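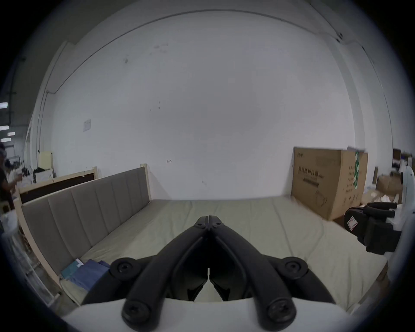 Why does a ferry timetable show a longer time in winter than in summer?
The ship usually runs slower in winter, and the harbor gives it more minutes to come to the berth. The company writes the time it can keep on most days, so that a passenger with a train to catch is not disappointed.

Chapter 2
Timetables and the Turning of Ships

In Chapter 1 we looked at a ferry route as a line between two ports. Now we look at it as a day of work. A timetable seems to be a simple list for passengers, but for the company it is also a plan for crew, fuel, berths and cleaning. When one of these things changes, the list must change too.

After you study this chapter, you should be able to:
explain the difference between crossing time and turnaround time
calculate how many round trips one ship can make in a day
say why a planner leaves free minutes between two sailings

2.1 The case of the Âu crossing

We will use one route in the whole chapter. It connects the town of Stuson with the island of Âu, and it is operated by the company Kernbridge with one ship, the Flamix. The crossing takes 47 minutes in calm weather. At each port the ship stays 30 minutes, and during this time cars leave, cars enter, and the crew checks the doors and the ramp.

Students often take only the crossing time and multiply it by two. In this way they get a round trip which no ship can make, for the reason that the cars need time too. The stay in port is called the turnaround time, and on short routes it can be almost as long as the crossing itself.

The planner of the route, Guðlaug Fogh, began her work with a timetable made by this wrong method. The first departure in the morning was always on time. By the afternoon the ship was so late that the last bus on the island had already gone. She wrote in her notes that the captain was blamed for it during a whole season, although he sailed exactly as he was asked.

2.2 Words we need

Crossing time: the time from leaving one berth to arriving at the other.
Turnaround time: the time the ship stays at the berth between arrival and the next departure.
Buffer: free minutes which are added to the plan and which have no task.
Lay-by berth: a place where a ship can wait without loading.

Please notice that "sailing" has two meanings in this book. It can be the movement of the ship, but in a timetable it is one departure which a passenger can book. When we write that there are 2 sailings before noon, we speak about the second meaning.

2.3 Who asks for what

Commuters ask for an early ship, and visitors ask for a late one. In July the visitors are many, and on Sunday evening most of them want to go back to Stuson at the same hour. Mwanaisha Mfinanga, who sold tickets at the island office, kept a list of the cars that had to wait for the next departure. On one such evening there were 117 of them. An extra sailing was possible only if the crew could still have its legal rest, and this is the question which we study in section 2.4.

Before you continue, take a sheet of paper and draw a line for the day, from six in the morning until ten in the evening. Mark on it the first departure from Stuson, and then each arrival and departure which follows. Keep the sheet with you, as we will add the crew changes to it in the next section.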